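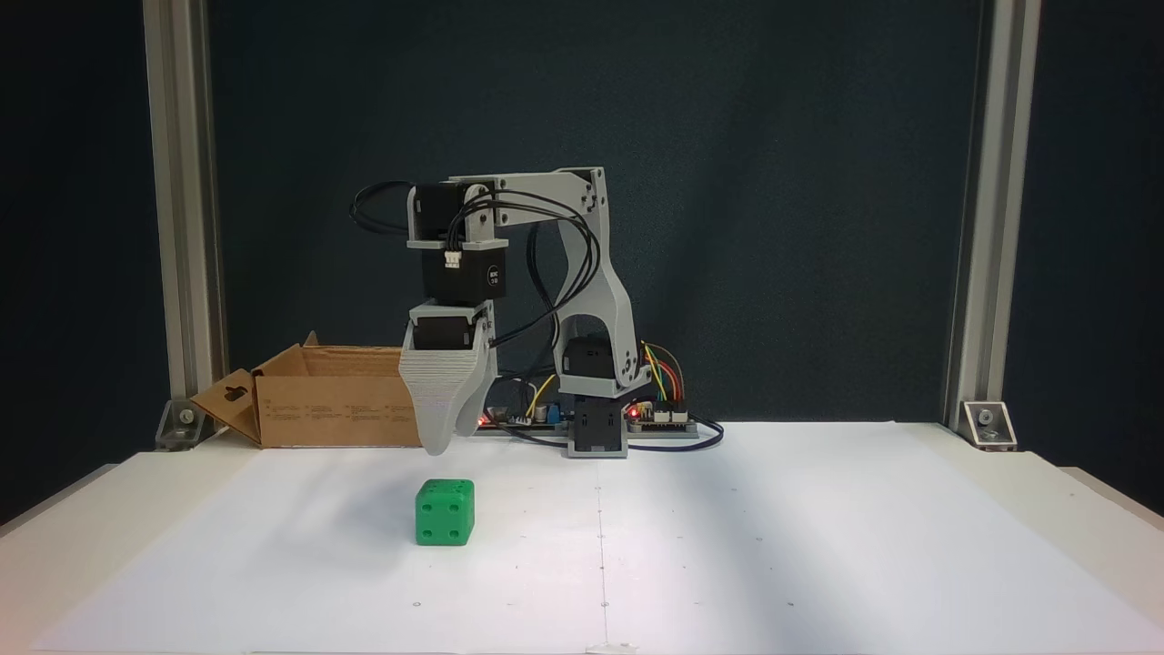 Small arm, front camera. Green die in front, gripper open above the paper.

July, notebook, pick-and-drop bench

Goal for today: find why the pick misses more on the box side than on the other side. Pascual Olivares thinks it is detection, I think it is calibration. We agreed to check calibration first, it is cheaper.

What I did in the morning:
Ran the detector alone on recorded frames, with no motion. The center of the die is stable to 2 mm when I do not touch anything. So detection is not so bad. I wrote this to Pascual and he asked for the same test with the die close to the box. Still to do.

Then I looked at the transform from table to base. The file loaded by Prolum (our planner node) was the old one. Gwenaël Tanguy made a new one last month, but the launch script still had the path to her previous folder. I corrected the path and added a line in the log which prints the file name at start. Please keep this line. 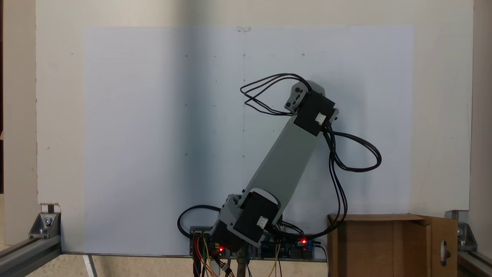

Overhead camera, arm extended over the dot grid. Pencil line down the middle of the paper.

The overhead view is the one I use for the fit. I click the dots by hand, 17 of them this time, and solve for the pose. Two clicks were clearly bad and I repeated them. The residual is better than with the old file, but the points far from the base pull always in the same direction. I suspect the zero of the shoulder servo - a small angle there becomes big at the tip.

Note for Gwenaël: the solver takes the dots in row order. If you click them by columns it gives no error, only a wrong result. I lost 20 minutes with this.

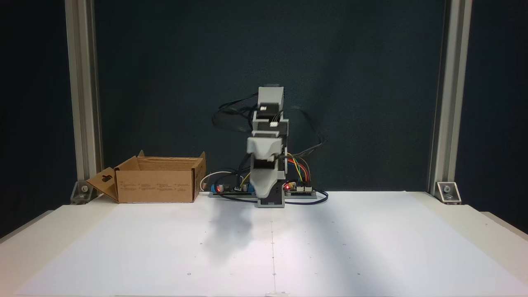
Front camera, arm in motion. Too much blur to use for detection.

Afternoon, timing. The front camera has a long exposure and when the arm moves the links are smeared. The old code accepted every frame, also the ones like this, and the filter mixed them in the estimate. I changed two things in the perception node:

- a frame is dropped if any joint speed is over the limit (parameter still_limit)
- after a stop we wait 90 ms before the first frame is accepted

With the wait the cycle becomes slower, but for now I prefer this. Shorter exposure is possible also, then we need more light and the right side of the paper is already brighter than the left.

Open points:
Shoulder zero, measure again with the arm straight.
Box walls are not in the collision model, only the floor. Pascual has the dimensions.
Merge my branch after he has read the joint speed part. The sign check there is not nice.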